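Module Handout 7: Casting and Patination in Small Bronze Sculpture

Students should read this handout before the foundry visit and bring a printed copy to the seminar. It assumes the material on modelling in wax from the previous unit.

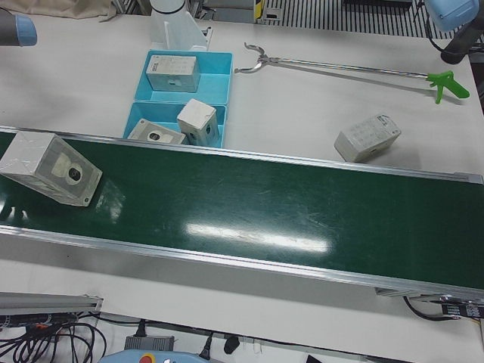
Ultville, June 2024

1. The lost-wax process

The wax original is fitted with sprues and vents, through which metal enters and air escapes. The whole is then coated in ceramic slurry and dry stucco. Each coat must dry fully before the next is applied. The shell is fired to remove the wax, and the bronze is poured while the shell is still hot.

Thin sections cool first. Where a thin limb joins a heavy body, the metal may tear at the joint as it shrinks — a common fault in first casts of birds and other figures with slender legs. An extra sprue at the heavy part will usually cure it.

2. Chasing

Once the shell has been broken away, the sprues are cut off and the surface is worked with files, punches and chisels. Students should decide at this stage which marks of the process are to remain. The Varnow collection, which holds 113 small bronzes, includes several in which the stubs of the sprues were kept as part of the composition.
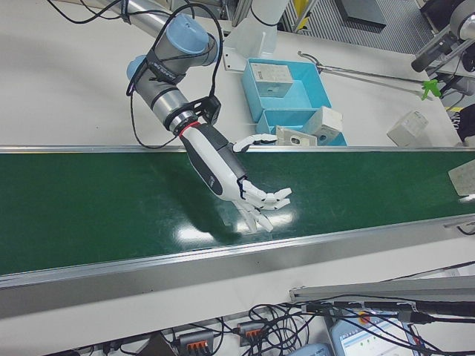 Robotic hand above a green conveyor belt.

3. Patination

Colour is produced by chemical action on the warmed metal. Three solutions are used on this module:

Ferric nitrate: reds and browns
Cupric nitrate: greens and blues
Liver of sulphur: dark brown to black

Solutions are applied by brush in thin layers, under extraction and with gloves and eye protection. A finished patina is sealed with wax.

4. Editions

A sculptor may cast a single piece or a numbered edition. The number is stamped as a fraction, so that 3/7 denotes the third cast of seven. Artist's proofs are marked separately. Compare the Trisetti and Yordanov catalogues on this point — they treat casts made after an artist's death quite differently.

Written work

Submit a technical account of one cast bronze, with a diagram of its likely sprue system, by the end of August. Late work is subject to the usual penalty.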